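Overhand knot

The overhand knot is one of the oldest and simplest knots in the world, and a surprising number of other knots begin with it. It is made by forming a loop in a rope, passing the end around behind the standing part, and bringing it through the loop. A child can learn it in a minute, yet it turns up in fishing, sewing, climbing, baking, surgery and mathematics, and it still gives researchers plenty to think about!

Names and terms

The name is old and plain: the end goes over the hand, or over the other part of the rope, depending on whose explanation you believe. In everyday speech it is often called a thumb knot. Knot tyers use a few words of their own when they talk about it. The working end is the part being moved. The standing part is the length that stays still. A bight is a curve in the rope that doesn't cross itself, and once the rope does cross itself the curve becomes a loop. Every overhand knot passes through all of these stages, which makes it a lovely first lesson in the language of ropework.

Behavior

An overhand knot jams. Pulled tight in thin or soft cord, it can be almost impossible to undo without a spike or a strong pair of fingernails. This is a nuisance in a mooring line and a great gift in sewing thread, where the knot has to stay put behind the cloth. It also weakens the rope it is tied in, as all knots do, because the fibers on the outside of the tight curve carry more than their share of the load.

The knot comes in two forms, left-handed and right-handed, which are mirror images of each other. No amount of turning or sliding will change one into the other. Tie one of each on top of the other and the result is a reef knot (square knot), flat and tidy. Tie two of the same kind and you get a granny knot, which slips or jams more or less as it pleases. Many people whose shoelaces come loose all day are tying grannies without knowing it.

Family

Once you know the overhand knot, you start seeing it everywhere. Tied in a doubled rope, it becomes the overhand loop, a quick fixed loop for hanging up tools or bundles. With an extra turn through the middle it becomes the double overhand, a fatter stopper that holds better in slick cord. Two overhand knots, each tied around the other rope, make the fisherman's knot. The water knot, used to join flat webbing, is an overhand knot followed back along its own path by a second strand. Even a pretzel has the same look about it, though its ends are pressed down on the dough and never passed through.

In mathematics

If the two ends of an overhand knot are joined, the result is the trefoil, the simplest true knot in mathematics. It has three crossings, and it can't be undone without cutting. Like the rope version, it has a left-handed and a right-handed form. Proving that the two really are different took mathematicians until the early twentieth century, a wonderful case of something that feels obvious in the hand and is hard to show on paper.

A strip of paper tied in an overhand knot and pressed flat makes a neat regular pentagon. It's well worth trying with the edge of an old envelope.

Teaching and collections

The Drunstead Cordage Collection in Dalport holds 541 sample knots on boards, and 77 of them are overhand knots or close relatives. The boards were assembled by Vibeke Gunnlaugsson, a sailmaker, and later relabeled by Araceli Campos, whose handwritten notes on regional names are a treat in themselves. A new catalog of the collection was issued on 5 July 2021.

Campos recommended starting beginners on a thick, soft cord laid flat on a table, with the loop left wide open until the end has gone through. Tightening comes last, and slowly.

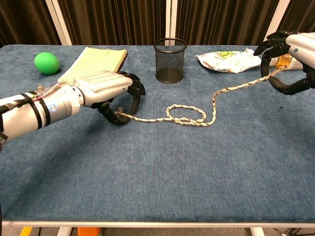

See also

Figure-eight knot
Reef knot
Stopper knot
Trefoil knot
Water knot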